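Contra la caja de plástico

Cada cierto tiempo vuelve la misma receta: compre un cubo, meta dentro lo que anda suelto y recupere la mesa. La última versión la firma Verau, un blog de orden doméstico que promete resultados en 16 minutos. No me la creo. La he seguido tres veces, con disciplina de converso, y lo único que conseguí fue dejar de ver mis cosas.

El cubo no decide nada. Un peluche, una lata redonda, un par de cajitas de cartón: sobre la madera, cada objeto obliga a preguntarse si se usa, si se regala, si se tira. Dentro del plástico, la pregunta queda aplazada hasta la siguiente mudanza - y a veces hasta la otra.
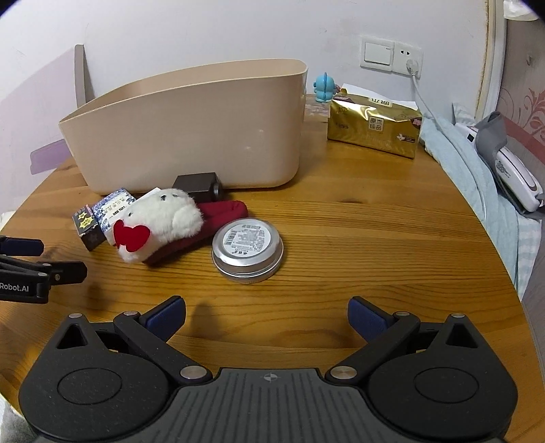

Maiara Arruda me escribió que exagero, que ella vive con dos niños y que un recipiente grande, sin tapa y sin etiquetas, es lo único que le permite cenar en la mesa. Lo vacía cada diciembre, dice, y casi siempre encuentra algo que daba por perdido.

Acepto lo de la cena. Lo otro me parece un argumento a mi favor: si hace falta un año para enterarse de que aquello seguía en casa, poco orden había. Tampoco entiendo por qué guardar juntos un muñeco y una lata se considera un sistema. Mi abuela a eso lo llamaba el rincón, y no cobraba por enseñarlo.

Verau vende su curso en 3 módulos. El segundo trata entero de cómo elegir el tamaño del cubo. Yo lo habría dedicado a la cajita que lleva meses cerrada y que todos apartamos con el codo para poner el plato.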